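Home Browse Topics Ask Members Sign in
Search all threads Go

Black clothes coming out of the wash with gray streaks – help?

Katsuhiko Sakai
Posted in Laundry & Cleaning

Hi all, I moved into an apartment in Nivville in April and ever since then my black shirts keep coming out of the washer with these pale gray streaks on them. They look like chalk, mostly across the shoulders and down the front. If I rub them with a damp cloth they go away, then they're back after the next wash.

Stuff I've tried so far: a second rinse, which helped a little. Less powder – I use Minby, the regular one, and I went down from a full scoop to 2/3 of a scoop. I also ran an empty hot cycle with vinegar. The machine came with the apartment and I have no idea how old it is, but it's a top loader with a dial that sticks between "normal" and "heavy."

I wear black to work pretty much every day (I wait tables) so this is driving me nuts. My old place had the same brand of washer, I think, and I never had this. Is it the water here? The powder? Do I have to switch to something fancy? I'd rather not spend a lot.

14 replies hidden Sort by: Helpful

wike_laundry_guy
Hard water. Get a softener.

Hiyori Hirose
Oh, I had this exact thing for a whole winter and it made me want to throw out half my closet! Mine was undissolved powder. If you wash on cold, and I'm guessing you do with black stuff, the powder doesn't always break down before it gets trapped in the folds of the fabric, and then it dries there and you get your chalk lines. The fact that it wipes off with a damp cloth makes me think yours is the same. Fading doesn't wipe off.

What I'd do, starting with the free things:

Put the powder in first, let the water run on it for a minute, then add the clothes. If your lid locks and won't let you do that, dissolve the powder in a big jar of warm water and pour it in. I use an old pickle jar and it has lived on top of my washer for years now.

Don't pack the drum. I used to stuff mine right up to the top because I hate going down to the laundry room twice (three flights, no elevator) and the streaks were always worse on those days. Shirts need room to move around or they just sit there in a wad with soap in the middle.

Turn everything inside out. It won't fix the residue but whatever's left ends up where you can't see it, and it's easier on the color too. 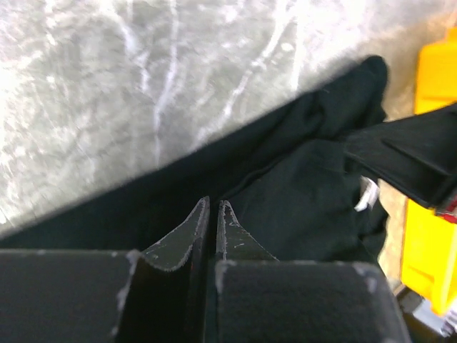 Then there's the temperature thing. Check the care label before you do anything, but a lot of cotton work shirts can take warm, and I've had mine on warm – not hot – for ages without them going brown or shrinking. If the label says cold only, go with a liquid. I switched to the Skedus liquid for darks and it's fine, nothing magical, a bottle lasts me some 20 loads if I don't get heavy-handed with the cap.

Oh, and the water! You can find out how hard yours is without buying anything, just call your water company and ask. Mine said 132 parts per million, and the woman on the phone told me that counts as hard but isn't terrible. With a number like that you might want a spoonful of washing soda in with the powder, but I'd try the jar trick first and see.

For the shirts you've already got, wash them once with no detergent at all. You might be surprised how many suds come up. I had to do my apron two times.

Katsuhiko Sakai
Thank you! Yes I'm on cold for everything, and yes I cram it full, guilty. Did a load tonight with the powder dissolved first and only half my shirts in there. One still has a faint line by the collar but the others look good so far – will try the no detergent wash on that one. Still going to call about the water.

dottie73
My mother swore by a cup of vinegar in the rinse. Never did a thing for me but some people like it. Also clean your lint filter if it has one, the old top loaders hide it under the agitator cap.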